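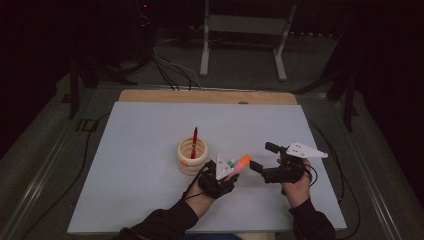 How do I split commission fairly when two reps have worked on the same account?

Hello all, I hope somebody can point me in the right direction with this, and I'm sorry in advance if I ramble a bit. I look after sales operations for a small wholesaler and we have two field reps, one covering the Gerusness side and one covering Latness. It has always worked nicely because most of our customers stay put. In January, though, one of our better customers moved their buying office from Gerusness to Latness, halfway through a big reorder that the Gerusness rep had been nursing along for months. The Latness rep then took over the visits, sorted out the delivery terms and got the signature.

Both of them feel the commission is theirs, and I can see it from both sides, which doesn't help me one bit! Our scheme is a two-page document that says commission goes to "the rep for the territory" and leaves it there. The commission on this order comes to £563, so it isn't going to sink anybody, but I would dearly like to get it right, and I'd like to have something sensible written down before the next one comes along. How do other people handle this?

Rima Fakhoury
Posted February 19, 2020

Tudor Preda

Hello Rima, and don't worry about rambling, you've put it very clearly and I'm a terrible rambler myself, as you're about to find out.

Pay by the work done on the order, and agree the share before you look at who sits in which territory. The way we do it is to break a sale into three stages: finding or reviving the interest, getting to an agreed price, and closing (terms, signature, first delivery). Each stage carries a set share of the commission. Ours are 30 per cent, 40 per cent and 30 per cent, but yours might want to be quite different if your reps spend most of their time on the opening conversations. Whoever was looking after the customer when a stage was finished gets the share for that stage.

In your case it sounds as though the Gerusness rep did the first stage for certain. The question I'd ask is when the price was agreed. If there was a written quote that the customer accepted before the move, then the second stage belongs to Gerusness too, and the Latness rep gets the closing share. On £563 that would be £394.10 to Gerusness and £168.90 to Latness. If the Latness rep had to go back and renegotiate the price, it tips the other way, £168.90 to Gerusness and £394.10 to Latness. You'd want to go by the date on the quote or the emails, and I'd sit down with the two of them together to do it so neither hears it second-hand.

For the future, I would add a short handover paragraph to your scheme. We wrote ours after a very similar muddle and it has saved us a lot of grumbling. It says, more or less:

When a customer moves from one territory to another, any order already quoted in writing stays with the first rep for 74 days from the date of the move. Orders quoted after the move belong to the new rep. Where both have worked on an order, the share is decided by stage, and the sales manager confirms it in writing before the order is invoiced.

The 74 days looks a funny figure, I know. We took our usual quote life of 60 days and added a fortnight for holidays and slow replies. Pick whatever matches how long your own orders take to come in.

One other thing I'd mention is targets. Commission and target are separate things, and people forget the second one until the end of the quarter, when it comes back to bite. If the Gerusness rep has lost a customer that made up a good slice of their yearly number, it seems only right to bring the target down a bit and put the Latness one up to match. I'd do that from the first of the month after the move and leave the earlier months alone. Have a word with whoever does your payroll too, as ours needed the split on a separate line and got in a bit of a knot the first time.

Do let us know how you get on!

Ilie

We just pay both of them in full. It costs a bit more but there are no arguments. Only had it happen 2 times so might not suit you if it's going to be a regular thing.

Rima Fakhoury

Thank you both so much, this is really kind of you. Tudor, I went and dug through the emails after reading yours and there was indeed a written quote, sent to the customer before they moved and accepted by reply the next morning, so by your stages the second share would go to Gerusness. The Latness rep did have to rework the delivery terms from scratch though (the new building has no loading bay and everything has to go in on a smaller van), and I think that deserves more than a pat on the back. I may weight our closing stage a little more heavily than yours.

Ilie, I did put your idea to my manager and got a rather long look in return, so I think we'll be going with the split.

Can I ask one more thing while I've got you? Does the handover paragraph cover repeat orders as well? This customer tops up on the same lines every few weeks, without a fresh quote each time.

Tudor Preda

Good point, and ours didn't cover it at first either. We had a customer over at Droltmont who did precisely that, and we had 17 little top-up orders to sort out before we realised the wording was no use. We now treat a repeat as a new order, dated from the day it's placed, so anything placed after the move goes to the new rep even when the price comes off an old quote. The first rep keeps only the order that was open at the time. It's a touch hard on the first rep, I'll admit, and that's partly why we adjust the target as well.

Weighting the closing stage more heavily sounds fine to me. Just put the new percentages in the scheme and get both reps to sign it before you use them on the next order.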